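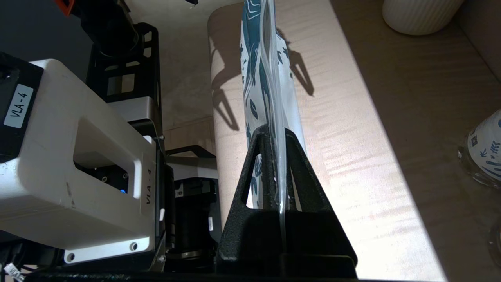

Handling Rules Working Group - minutes
February 16, 2021, Jullau site, upstairs room + dial-in

Present: Jullau operators, Bemoson (grippers), Cui (test methods), Flavach joined by phone, line bad, dropped twice.
Apologies: none received.

1. Previous minutes
Accepted. One fix, the November minutes said "grip force limit" under item 4, should say "grip force setting." Nothing was limited. Chair to correct and re-send.

2. Labels on hardware
Long one. Current draft rule says each gripper carries its unit ID "in a visible place." Cui: too vague, visible to who? Operator standing behind the arm sees a different side than the wrist camera.
Unit VLA-4 has the ID printed on the white housing and again on a sticker on the side panel. Agreed that's the pattern to follow, at least two places on different faces. Sticker text may run sideways, fine, as long as the characters are whole.
Jullau asked if old units need relabeling. Yes, but at next service, no special stop.
Bemoson wants the ID format fixed (letters, hyphen, number). Agreed.
Scuffs on housings: cosmetic, no report needed. Scuffs over the ID: report.
ACTION Bemoson - label sheet, with positions marked
ACTION Jullau - list of units still on one label

3. Thin film and bags
Draft section 3 covers rigid items only. Everybody has been working around it with bags and pouches, so the log is full of 3,177 entries under "other." No use to anyone.
New category proposed: flexible packaging. Covers clear bags, printed plastic bags, pouches w/ sealed edge. Agreed.
Discussion of where to take hold. Cui prefers a seam or edge, easier to write a test for. Jullau operators say with a clear bag the edge is hard to pick out against pale wood, esp. in sun. Both true. Text will say "edge or seam preferred," operator may override and note it.
Clear bag with a printed package in or behind it: log both, bag first. Flavach objected, wants one entry per grasp. Put to a vote, two entries carried.
Force: Bemoson asked for a number in the rule. Not ready, 40 trials is not enough to set one. Target 300 before next draft.
ACTION Cui - finish the trials, send raw sheet, not just the averages this time pls

4. People near the arm
Current rule: seated person may stay if outside the marked reach. Problem is the marked reach is on the floor and the rule says nothing about hands. Add: hands and feet both count. 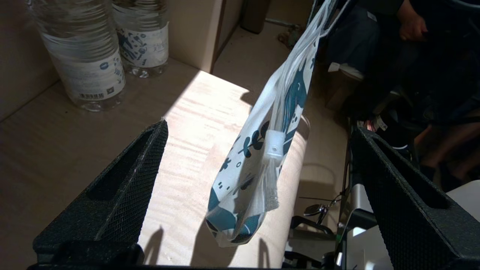 5. Hanging items
Bags held up by the handles get their own paragraph. They twist, and the narrow folded end doesn't hang where you'd expect.
Agreed wording:
- fingers open wide before approach, bag comes into the gap, no closing while it is still swinging
- tags and clear strips on the front of a bag stay on, but log them
- if a person is within view of the wrist camera, second operator watches the person, first operator watches the bag. Same operator can't do both
- other stuff on the table (bottles etc) goes to the back or comes off
Jullau: "goes to the back" is already habit with water bottles. Cui wants a distance. Left open, no one had a good one.
Loose equipment on the floor and under the table was raised again. Frames, wheels, rods. Rule 2.6 says walkways clear, which people read as walkways only. Change to "walkways and the area under and beside the table." Carried, Flavach abstained (or was off the line, check).
ACTION Jullau - floor check added to the morning sheet

6. Sunlight
Complaint from last round: sun patches wash out the tabletop and light-colored objects go missing in the wrist view. White comb was the worst one, handle all but gone in the glare while its shadow reads clearly. Reviewers have been marking the shadow as part of the object.
Options were blinds, moving the table, or just recording it. Blinds cost money and Flavach points out real homes have sun. Agreed to record: new field on the run sheet, direct sun on work surface y/n. If y, reviewer checks shadows separately.
No runs to be thrown out for glare alone.
Bemoson asked if the field shoud be a scale. No. Keep it y/n.

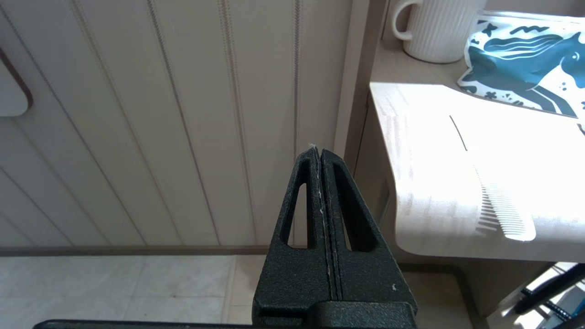

7. Rest position
Rule text: at rest, fingers closed and clear of the tabletop. Some operators park open. Closed from now on, all sites.
Finger faces to be looked at before each session. Bits of film or lint stick to the tips and nobody writes it down. Agreed: wipe with dry cloth, note if anything was removed. Bemoson says no solvent on the textured faces, will put that in writing.
Cups and mugs left on the table between runs: allowed if listed on the run sheet as part of the layout. If not listed, remove. Handle direction needs to be noted too, Cui insisted, some grumbling.
ACTION Bemoson - one page on cleaning

8. AOB
Sign-off on the draft still needs 3 sites. Jullau and Cui ready. Bemoson wants to see item 3 rewritten first.
Flavach asked for minutes in larger type.
Key for the upstairs room is sticking, use the side door.

Next meeting: date to be circulated, same room if free.
Closed 4:40, item 5 distance carried over.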